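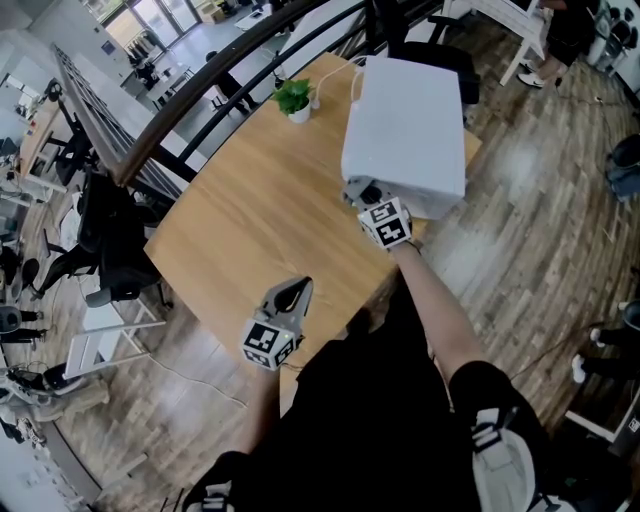 Upstairs at the open day: a hand-held gripper in each hand, the right one pressed against the white box-like object on the table.

Ridance Open Day Recordings: README

Welcome, and thank you for downloading this. The folder holds the recordings made at the Ridance open day on December 6, 2022, when we put the hand-held grippers out on a table and showed our visitors how we collect examples for teaching a robot arm. It was a lovely, noisy sort of day, and you will hear plenty of that if you leave the sound on!

What is in the folder

There are 564 recordings in all. Of these, 400 are in the folder called "table" and were made by our own people while visitors looked on. The rest are in "visitors", and those are the ones where somebody who had never held a gripper before had a go (with a bit of coaching from Fergus Carnegie, who has the patience of a saint). Each recording comes with a small text file giving the task, the folder it belongs to and a note if anything odd happened.

The tasks

We kept them simple: push a box, lift it by one edge, turn it round, pass a small thing from one gripper to the other. The cubes with the black square patterns ride along with the grippers, and we use them to work out where each gripper was and which way it was facing. If you only want the pictures you can ignore the position files altogether.

Things to know before you start

In 22 of the visitor recordings the patterns were hidden for a good part of the time, usually by a sleeve or an elbow, and the positions there shouldn't be trusted. They are marked "hidden" in the text file. Another 41 stop early, mostly where somebody put the grippers down to ask a question. I did think about taking those out, but Vollwood asked us to leave them in for their own work on unfinished tasks, so in they stay.

The table was shifted a little after lunch to let more people stand round it, so please don't mix morning and afternoon positions without lining them up first. The script "line_up" does this for you, and it is a good deal quicker now than the one we handed round in August.

Using the recordings

You are welcome to use them for teaching and research. Please mention Ridance and MacLeish, who lent us the room, and do write to tell us what you made of them. Corrections go to Catriona Rennie, who looks after this folder and will add them to the list of changes.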